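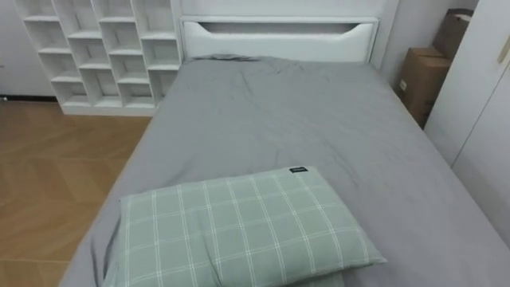
Fitted sheet keeps coming off at the corners

Posted in Home and Laundry on Monday, September 2, 2019
Viewed 1,058 times

I bought two grey fitted sheets from Grultberg in June, both sold as standard single. They fitted well when new. After several washes they have started to come off the mattress in the night, always at the head end first. By morning one corner is under my shoulder and I have to make the bed again from scratch.

The mattress is a Lotley single. I measured it this morning and it is 27 cm deep without a topper. The packet has gone in the recycling so I can't check what depth the sheets were meant for. The label only says 100% cotton, wash at 40. I have been washing at 60 and tumble drying on the hottest setting, which may be the problem.

Is there any way to get the size back, or do I need to buy deeper ones? I would sooner not spend more money if there is a fix. I have seen elastic straps that clip on underneath but the reviews are mixed.

lotley_owner_492

Kariuki
It will be the washing. Cotton shrinks, and most of it happens in the first few hot washes and in the dryer. You won't get all of it back but you can get some.

Wash one sheet at 40 with a short spin. Take it out while it is still properly damp and get someone to hold the other end. Pull it lengthways, then across, then corner to corner. Don't pull on the elastic itself. Hang it over a line or a door to dry and keep it out of the tumble dryer. Put it back on the bed when it is barely dry and it will give a bit more.

When you put it on, do the two head corners first and then the foot, going diagonally. Lift the mattress and tuck the elastic a good way underneath. If it only reaches the bottom edge of the mattress it will ride up whatever you do.

If you do end up replacing them, measure the depth and add 5 cm or so. For yours I would look for 32 cm or more. "Deep" on a packet means different things in different shops so go by the number. Check whether the elastic runs all the way round too. Some cheaper sheets only have it at the corners, and those are the ones that come off.

90minutewash
Get the straps. I have had a set from Brinutero for two years, they were 6 pounds. Fiddly to put on, fine after that.

tuppence_h
I would add that the elastic could be worn out as well. Stretch a corner and let go. If it doesn't spring back, the heat has done for it and stretching the cotton won't help much.

New elastic is cheap and you don't need a machine. Unpick a small gap in the hem, pin the new piece to the end of the old one and pull it through. Sew the ends together and close the gap. It took me an evening for one sheet.

With the straps, check the clips before you buy. I had metal ones that tore a hole in a thin sheet. The plastic ones with a rubber button have been kinder to mine, although they do come undone now and then.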